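Basin job on hold after wrist fault

We've had to stop the sink cleaning runs for a bit, and as I was the one on shift I've been asked to write up what went wrong (sorry, no drama, no smoke). The task is an easy one on paper. The robot picks up a cloth, wipes the marks out of a bathroom basin and puts the cloth back on the rim. We'd got to run 531 in August with nothing worse than a dropped cloth.

Then, just after three in the afternoon, the left wrist stopped answering. The controller carried on as if all was well and kept asking for more downward push, and by the time the force limit cut in it was well over what we allow on ceramic. I hit the stop button myself - I'd like to say calmly, but Solange was there and would tell you otherwise!

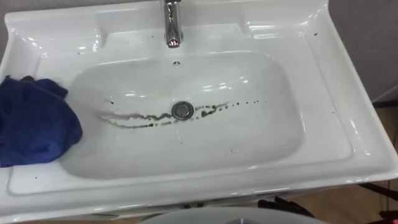

The basin, with the cloth on the rim and the marks still to be cleaned.

Nobody was hurt and the sink didn't crack, which is a relief as it's the only one we have plumbed in. Solange Petrenko went through the logs that evening and found error 2531 seven times in the hour before the stop. It means a lost message between the wrist and the controller. We had it set as a warning only, so it scrolled past with all the others and I never saw it. My fault as much as anyone's, I think. 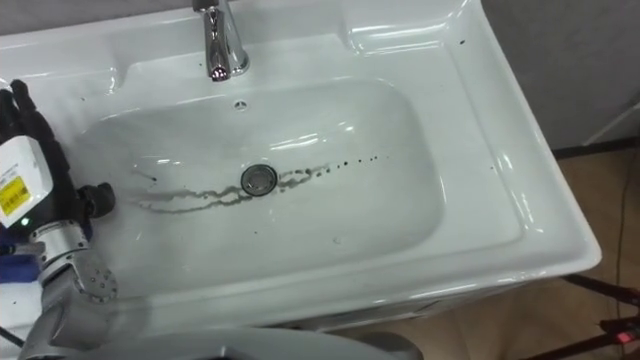

Mekano Household Robotics Group - Workshop News

So what happens now? Maëlle Turcotte has changed the setting so that 3 lost messages in a row will stop the arm dead, and the push limit for ceramic has come down as well. The wrist connector is going back to Gagnon, who supplied it, for a proper look. They reckon around two weeks.

Until then please don't start any wiping runs on the left arm, even short ones, and keep outside the taped line if the power is on. Right arm work can carry on as normal. If you spot a 2531 on any of the other machines, write down the time and come and find me or Maëlle - I'm usually by the sink.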